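Clerkthorpe folding cell - equipment progress report, January

To: Sandra Kettle
From: Dean Garside

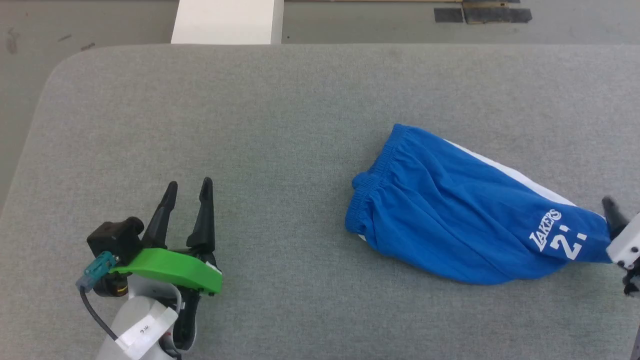
Quick one as I'm on site till Wednesday. Spend to date is $2,365 against the small items line. Most of that was the two padded table tops and the wrist camera leads. Vondier invoice for the spare finger sets still hasn't turned up, I've put it down as $400 and will correct it when it does.

Garments: 131 on the shelf, mix of shorts, tees and a few jumpers. Enough for now. Would like more with slippery fabric and big prints, op shop run should cover it, petty cash.

Arms. Two quotes in for the second pair. Wragg is cheaper up front but freight is extra and they won't commit to a delivery week. Omska includes freight and a spare gripper body. I'm leaning Omska. Need your OK before the quote lapses end of month, they wont hold the price.

Still to buy:
- mat offcuts for under the stands
- cable clips, the wrist leads loop down and I want them tied back
- one more green bracket, printed in house if the colour printer is going again
- label tape

Recordings are at 967 usable. Behind plan, mainly lost days waiting on the power supply. Should catch up once the second pair is in, but I wouldn't move the milestone date yet.

Risks: freight, see above. Also the bench at Clerkthorpe is only booked to the end of the quarter and we'll need it longer. Can you ask about extending? Rate should be the same but I havent seen that in writing.

Full spreadsheet to follow, need to fix the GST colum first.

Dean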